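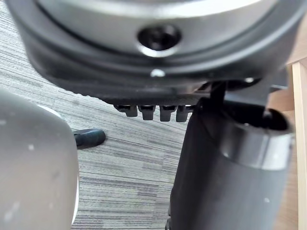
Text by Evanthia Makris

Holding Parts Together
Screws, seams, collars, and rough surfaces

Most hard objects in a house are made of more than one part. A flashlight has a tube, a cap, and a lens. A stapler has a base, an arm, and a spring. The parts are made separately and joined later. The place where two parts meet is called a joint. The thing that holds a joint closed is called a fastener.

The outer case of an object is its housing. A housing covers the parts inside and keeps dust and fingers away from them. It also gives the other parts something to attach to. The large round shape in the photograph is a housing, and two small silver screw heads show along its lower band.

How a screw works

A screw has three main sections. The head is the wide end. The shank is the long part below it. The thread is the ridge that winds around the shank. If you could unwrap the thread from the shank and lay it flat, it would be a long, gentle ramp.

A ramp makes it easier to raise a load, but you have to travel farther. A screw works the same way. Each full turn of the head moves the screw forward by a small distance. This distance is called the lead. On an ordinary screw it is equal to the gap between one ridge and the next, and that gap is called the pitch. A small pitch means many turns and a strong pull. A large pitch means fewer turns and a weaker pull for the same effort.

When the screw is tight, the head presses down on the first part and the thread pulls up on the second. The two parts are squeezed together. The squeezing force is called clamping force. It creates friction between the surfaces, and friction also acts along the thread, so the screw does not turn backward easily.

Friction is not perfect. Shaking can loosen a screw a little at a time. Engineers sometimes add a drop of glue to the thread, or place a springy washer under the head.

Why the head is often all you see

A screw does most of its work out of sight. Once it is in place, the shank and thread are inside the material. A person looking at the outside sees a small circle. The head has to be reachable, because somebody may need to remove it later to clean or repair the inside.

Some heads sit on top of the surface. Others sit lower, inside a hole that was made wider at the top. A head that sits lower than the surface is said to be recessed. Recessed heads do not catch on sleeves, bags, or skin. They also need a tool with a long, narrow tip.

The shape in the top of the head is called the drive. Common drives are a single slot, a cross, a six-sided hole, and a six-pointed star. The tool must match the drive in both shape and size. A tool that is too small will slip and scrape the metal. After enough slips, the drive becomes round and the tool has nothing to push against. Such a screw is described as stripped.

Holes and rims

Not every hole in a housing holds a screw. A hole can let a cable through, let air or light in, or let a tool reach a part deep inside. From the outside it may be hard to tell which job a hole does.

Many holes have a rim. Drilling or molding a hole leaves an edge, and a sharp edge can chip, crack, or cut. The edge can be shaped into a small slope, called a chamfer. A separate ring can also be pressed into the hole to protect it. The deep hole near the center of the silver surface has a bright metallic rim, and the inside is dark. Little light gets into a deep, narrow hole, so it often looks black even when the material inside is not.

Collars

A collar is a ring that goes around a rod, a tube, or a post. Collars are used in several ways. Some stop a part from sliding along a rod. Some cover the line where two tubes meet. Some make the end of a tube stronger, because the end is where a tube is most easily bent or cracked.

The black post on the right of the first photograph has a broad silver collar near its upper end. The collar has a brushed finish. A brushed finish is made by rubbing metal in one direction with something rough, which leaves very fine lines. The lines spread the reflected light into a wide, soft band. Polished metal has much smoother surfaces and reflects light more sharply, like a mirror.

Dark, matte surfaces reflect less light than silver ones. They make pale dust easy to see. There are a few white specks on the post.

Seams

A seam is the line where the edges of two parts meet. Clothing has seams made of thread. Plastic and metal objects have seams made by two edges fitting close together. If the fit is good, the gap is the same width all the way along. An uneven gap can mean that a part is bent, or that one screw is tighter than the others.

Designers sometimes make the seam into a shallow groove on purpose. The eye notices a step between two surfaces very quickly, but a groove hides small differences in height. A seam can also be sealed with a soft strip called a gasket, which is squeezed flat when the screws are tightened.

Rough surfaces and grip

Friction depends on the materials that touch and on how hard they are pressed together. Texture can help as well. Raised points press into a soft material and hold it, and the grooves between them give water and dirt somewhere to go. Shoe soles and bicycle handles use this idea.

One common texture is made of two sets of lines that cross at an angle. The small shapes left between the lines are diamonds. When the pattern is pressed or cut into metal, it is called knurling. It is found on tool handles, pen barrels, and some jar lids. A pattern like it can be molded into rubber or plastic. In the second photograph, the flat black pad under the housing has a fine crosshatched surface of this kind – the four short teeth hang from its lower edge.

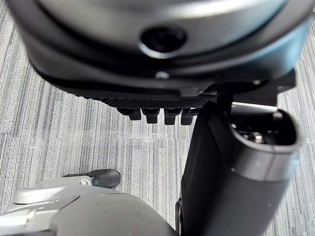

Try it: find the joints

You need a flashlight, a 152-millimeter ruler, a pencil, and paper. Do not use anything that is plugged in, and do not take anything apart.

1. Choose an object with a hard case. A lunch box, a toy truck, or a tape dispenser will do.
2. Draw its outline from the side.
3. Shine the flashlight across the surface from a low angle. Seams and recessed heads show up better this way because they make shadows.
4. Draw a solid line for every seam and a small circle for every screw head. Turn the object over. Many screws are placed on the bottom.
5. Measure the widest screw head. If it is almost 5 millimeters across, write "almost 5 mm." Do not round it up.
6. Look for any part that has a joint but no screws. It may be held by glue, or by a snap fit – a plastic hook that bends, slides past an edge, and springs back.
7. Run a fingertip over the places where a person would hold the object. Shade any rough areas with pencil lines that cross.

Keep the drawing. Draw a second object on the same sheet and compare where the joints are.

Words used on this page

Chamfer: a sloped edge.
Clamping force: the force that squeezes two parts together.
Collar: a ring around a rod, tube, or post.
Drive: the shape in a screw head that fits the tool.
Housing: an outer case.
Knurling: a pattern of crossed lines on metal, used for grip.
Pitch: the gap between one thread ridge and the next.
Recessed: set lower than the surface around it.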